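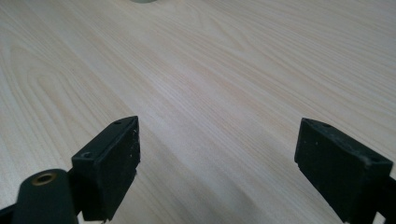
*Wood grain on the table, April*

Up at 7:30. Coffee, then back to the handheld. The left shoulder button has been getting worse for a month and now it only registers if I press on the outer corner. In Molum that's the brake, so I've been driving the whole mountain section without one. My best on the third track is still 3979 and it's going to stay there until the button works.

I called Laitinen when they opened at ten. They have the switches but only as a pair with the ribbon cable attached, 28 euros. Ilari Koskela was on the phone and he said they used to sell them loose and stopped when the supplier changed. I asked him to put one set aside. He also said they won't fit the first revision, and I had to go and look at the sticker in the battery bay to see which one I have. It's the second, so fine.

Took the 11:15 bus to Bastby. Rain the whole way. The shop has moved the used games to the back wall and they're in alphabetical order now, which made it quicker to see there was nothing I wanted. There was a copy of Molum with the manual for more than I paid for mine without. I left it.

While I was there I looked at the Horko grip, the one that snaps around the back. Cyrill has been telling me to get one since winter. I tried it on the display unit for maybe ten minutes. It's more comfortable than I expected, mostly for the little fingers, which have somewhere to go. The bad part is that the charging port ends up in a recess and a thick plug won't reach. My cable has a thick plug. It also adds enough depth that the thing wouldn't go in my coat pocket, and the pocket is where it lives. I didn't buy it. Ilari said people either bring them back within two days or never take them off.

Home by two. Had soup and then started on the button. Six screws on the back, one more under the battery. The one nearest the headphone jack was already a bit rounded from the last time and I had to lean on the screwdriver to get it moving. The old switch looked normal from outside. When I clicked it with a fingernail it felt soft compared to the right one. The new cable is slightly longer than the old and has to be folded once before the shell will close. I closed it the first time with the fold in the wrong spot and the right shoulder button stopped working, so opened it again. Second time both worked. I left the rounded screw out and will ask for a spare next time I'm in.

The whole thing took from 2:40 to almost five. The guide Nelli Manninen sent me said half an hour.

Played to test it. Brakes work. The new button is louder than the right one and has a shorter travel, so the two don't match, and I kept noticing that for the first few laps. After a while less so. Did the third track eleven times and got 3890 and then 3942 but not past the old score. I take the hairpin too early now that I can slow down for it. The game's own clock says 455 hours in total, and I know part of that is from leaving it asleep on the menu.

Aatos Jääskeläinen wrote in the evening to ask if I still wanted to trade the spare charger for his memory card. I said yes. His card has 240 save files on it from whoever had it before, and he says he never deleted any of them. I'd like to go through them before I wipe it, there might be a finished Molum file and I've never seen the last two tracks. We agreed he'd leave it with Orvokki Nurmi, as she passes my building on her way to work.

I need to find the charger. It was in the drawer with the batteries and it isn't there now. Checked the blue bag and the shelf in the hall.

Dinner was late, potatoes and the rest of the fish. My right thumb is sore. Charging the handheld overnight with the case off to see whether the battery still gets warm near the corner.

Tomorrow: charger, reply to Cyrill about the grip, return the library books.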